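储能不是配角，别再拿它当补丁用

先说结论吧，省得有人看到一半就走。光伏装得再多，晚上六点以后那一段撑不住，电价照样翻上去，燃气机组照样点火。装机数字好看，没用。

上个月跟几个做项目的人吃饭，聊到Skokstead那个光伏园。白天发电发到线路塞不下，中午那几个小时限电，傍晚一到，全区又得从外面买电。园子旁边留了一块地，说是给储能的，留到现在还是草。问为什么不建，答复很标准：等价格再降一降。

等。这个字我听了很多年了。

等价格降的人，往往没算过自己等掉了多少。中午弃掉的电也是钱，傍晚高价买进来的电也是钱，两头都在漏，只不过漏在不同的账本上，管发电的看不见，管购电的觉得理所当然。把两本账并在一起看，很多所谓“暂时不经济”的储能项目，早就经济了。至少在Skokstead这种地方是。

再说时长。现在招标文件里动不动就写2小时。2小时够干什么？调调频，削个尖，应付一下考核。傍晚高峰从下班开始，到孩子睡觉才算完，5个小时是要的，冬天还不止。拿2小时的电池去顶5小时的坡，顶到一半没电了，后半段还是燃气机组上，前面那点投资等于给燃气机组打了个盹的时间。

有人会说，那就上光热，带熔盐罐的，储热便宜，时长想做多长做多长。我同意一半。光热在日照好、地便宜、空气干净的地方是好东西，汽轮机还自带转动惯量，电网调度的人喜欢。但不是哪儿都能建。Trendton那边前几年就硬上过一个，云多，湿气重，镜场一年里像样的日子凑不够，最后储热罐大半时间温着，靠辅助加热保着不凝固。技术没错，选址错了。结果呢，当地人现在一听储能就摇头，说试过了，不行。一个坏项目能把后面十年的路堵上，这个代价没人写进可研报告。

所以我反对的是一刀切。按比例强制配储也是一刀切。不管你接在哪个节点，不管你那儿缺的是功率还是电量，一律配百分之15，配完验收，验收完落灰。我见过配了储能一年没充放几次的站，值班的人说调度不叫它，调度的人说它太小叫了也没意思。两边说的都是实话。钱是真花了，电价里大家一起摊。 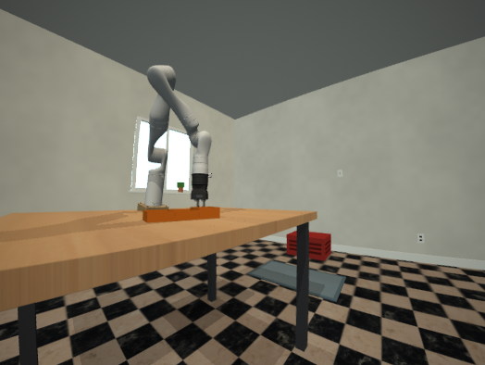
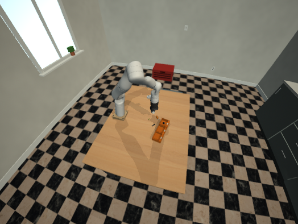 仿真画面两幅，均有机械臂，一幅为木桌，一幅为木质垫板

接着说钱的事。储能要活，得让它有几份收入，不能只靠峰谷差。峰谷差这东西很脆，今天价差大，大家一窝蜂进来，价差就被自己吃掉了。Carré那个片区就是这样，头一批进去的赚了，第二批勉强，第三批现在在找人接盘。应该有容量补偿，你在那儿待着、随时能顶上，这本身就该给钱，跟消防队一个道理，总不能按着火次数发工资。还应该给延缓线路投资的钱。一条线快满了，扩线要征地要审批，旁边放一组储能能缓好几年，省下的钱分一部分给它，很公平。

可是现在的规则里，电网公司建线进得了准入资产，买别人的储能服务进不了，或者进得很别扭。那它当然选建线。换我我也选建线。不怪人，怪规则。

说到这儿得讲讲Drarano。不大的一个镇子，变压器老，夏天空调一开就报警。他们没等上面的文件，几家用电大户凑钱，在变电站边上装了一组，夜里充，傍晚放，运行按5小时来设计。没有什么新技术，就是老老实实的磷酸铁锂柜子，外加一份写得很细的合同，谁出多少，坏了谁修，电卖给谁，一条条列清楚。合同谈判比施工时间长得多，光是消防间距那一条就来回改了好多稿。我觉得这份合同比那组电池值钱，别的镇子要学应该先去学这个。

当然也有人骂。骂占地，骂噪音，骂离学校近。噪音那条我去听过，风机全开的时候确实吵，后来加了隔音墙，好些，没到完全听不见。这种事得认，不能一句“群众不理解”就打发了。安全更得认。电池会着火，概率低也会，选址退够距离，探测和泄压做足，消防队提前来走一遍，这些钱不能省。行业里有些人嫌讲这个晦气，越不讲，人家越怕。

还有寿命。投标书上都写得漂漂亮亮，循环多少次，衰减多少，到第几年还剩多少。等真跑起来，温控差一点，充放深一点，数字就往下掉。我的建议很土：合同里直接写死，实测可用容量掉到约定线以下，供应商补柜子，不补就扣钱。别看保证书有几页，看扣钱那一条写没写。Skokstead要是哪天真开工，我头一个去翻他们的这一条。

最后几句给还在写规划的人。少写点装机目标，多写点傍晚。把你那个地方一年里最难熬的60个晚上挑出来，一个晚上一个晚上地看，缺口多大，缺多久，靠谁补，现在花多少钱补。这张表做出来，该配多少储能、配几小时、该用电池还是用别的，基本就在里头了。做这张表不费钱，要的数据调度那边都有，就是得有人去要，要了还得有人肯给。

我问过两个地方，一个说涉密，一个说没整理。先整理吧。五月一过空调就要开了，时间不多的，再拖又是一个夏天靠燃气机组硬撑过去，到秋天大家再坐下来开会，讨论为什么电价又涨了。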